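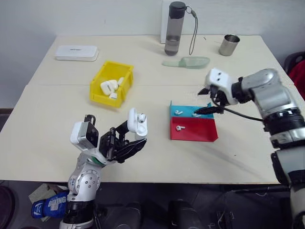
Earbuds at the sorting table, case in the left hand, December.

What a morning! I went over to Prekgate meaning to stay for one coffee and came home long after dark, still talking about it to myself on the bus.

The job is tidying earbuds, and I love that they picked something so small and fiddly. I can't do it well myself – my own kitchen drawer is proof of that. A yellow bin for the bits and pieces, a tray with a teal side and a red side, and two arms to share the work. The left one has proper jointed fingers and had them curled round a charging case, held upright, with a little earbud showing inside. I caught myself holding my breath. The right one is thinner at the business end, all points, and it was reaching for an earbud in the teal half.

So can they do the chores yet? I asked at lunch and got a very fair answer: some of them, slowly, on a good day. Their log for this task stands at 598 tries. They want 2,000 before they trust the numbers, and Aro (the software, I kept thinking it was a person) gets a fresh version every 7 days. It will be in Grerndale next, sorting screws on a workshop bench, which sounds easier to me but apparently screws roll.

I'd give it 19 years before one does my ironing. Khương, the noodle place by the station, was still open, so I had a big bowl of broth and wrote half of this on the back of the menu.

Must remember to ask about socks. Pairing socks would do me nicely! Going back at ten tomorrow.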